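Gallery: Tabletop Sessions, Vurkville
Posted Aug 4, 2026

The Zisness project collects short recordings of everyday handling tasks: picking up, putting down, moving aside, folding, sorting. The recordings are used to train a model that will later run on a fixed arm at our Nemham workshop. Collection takes place in ordinary homes. Each home is visited for up to 8 sessions, and each session covers one room and one surface.

The operator works with a gripper in each hand. A camera on the gripper records the approach, the grasp and the release. Objects stay where the household keeps them unless a task sheet calls for a specific item.

So far the Vurkville set holds 590 recordings from 29 surfaces. Kitchen counters and dining tables make up most of it. Living rooms were added later and are still the smaller part. 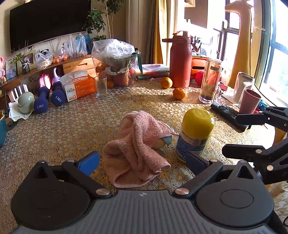 Living room table, both grippers in use. Left: open over a pink towel with a small ball in its fold. Right: at the TV remote.

Cloth is the slowest category to collect. A towel rarely lands the same way twice, so operators repeat each grasp from several directions and crumple the cloth again between takes. Small items resting in or on the cloth are recorded as a separate task, with their own label.

Patterned tablecloths are kept on. Early recordings used a plain gray mat, and the model trained on those did poorly on anything with a print. Clear glass and thin plastic bags are also left in place for the same reason.

Remotes, cups and fruit are on the standard list for living rooms. Heavier things such as filled bottles and hand weights may stay on the table, but operators are asked to work around them.

Notes on the set

Takes in which the object slips are kept and marked as slips. Takes with a blocked lens are deleted. Labels are checked in batches of 128 at the MacKinnon office before they go into training.

The next group of homes is scheduled for October. Bedrooms and laundry areas will be included for the first time.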